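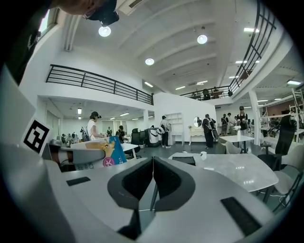

White pipes running down the wall next to a window.

Heating, Pipes and Other Noises: Frequently Asked Questions

For tenants of the Flurkmont Building. Please read before calling the office, or at least while on hold.

Why does my wall knock at 5 in the morning?
The boiler wakes up before you do. Hot water reaches cold pipe, the pipe gets longer, and it complains to whatever bracket is holding it. A few minutes of ticking and knocking is normal. If it goes on for more than half an hour, or sounds like someone with a hammer and a grudge, report it.

When does the heat come on for the season?
When the outdoor sensor reads cold for two days running. The sensor is on the north side and has a gloomy view of things, so this is usually earlier than the top floor would like and later than the ground floor can forgive.

Can I control the temperature in my own unit?
Within reason. Turn the valve on your radiator a quarter turn at a time and then leave it alone for an hour. Most complaints about a valve that "does nothing" come from people who have turned it all the way both ways in the same five minutes.

My radiator is hot at the bottom and cold at the top. Is it broken?
It has air in it. We can bleed it for you, or you can borrow a key from the front desk. Hold a cup under the bleed screw, open it slowly, and close it when the hissing turns to water. The water will be black. It has been in there a long time.

May I paint the pipes?
Yes, with heat-rated paint, and only while the heat is off. Ordinary wall paint on a hot pipe goes yellow and smells like a burnt raincoat well into spring.

May I hang things from them?
No. Not plants, not coats, not the bicycle. A tenant on the third floor hung a bicycle. The repair came to over $2000, and the bicycle did not survive either.

Who made the heating system? I'd like to look it up.
The boiler is a Narari, installed in 2000. The pumps are by Nikzad and are newer. The pipes were here before all of us and no paperwork has ever been found. Please don't order parts yourself. Someone did, and they are still in the basement.

What about the smell of hot dust?
It goes away by itself after the first day or two of heating. Vacuuming behind the radiator helps — so does having done it in September. A smell of gas is another matter entirely. Leave the unit, then call the gas company's emergency line from outside.

Do I have to be home for the annual inspection?
No, but we need a clear path to every radiator. Aurora Guerreiro in the building office books the visits, and Thursday is inspection day. She will move a chair. She will not move a piano.

Why is the hallway warmer than my apartment?
We get this one every winter. The hallway is on its own loop and has no windows for anyone to open. Check that yours are latched, and that the couch isn't pushed up against the radiator, where it is keeping very warm indeed.

Last updated: December

Related pages
Reporting a Leak
Window Latches and Drafts
Laundry Room Hours
Flukamero Entry System: Lost Fobs

Contact the building office | © Flurkmont Building Management | Back to top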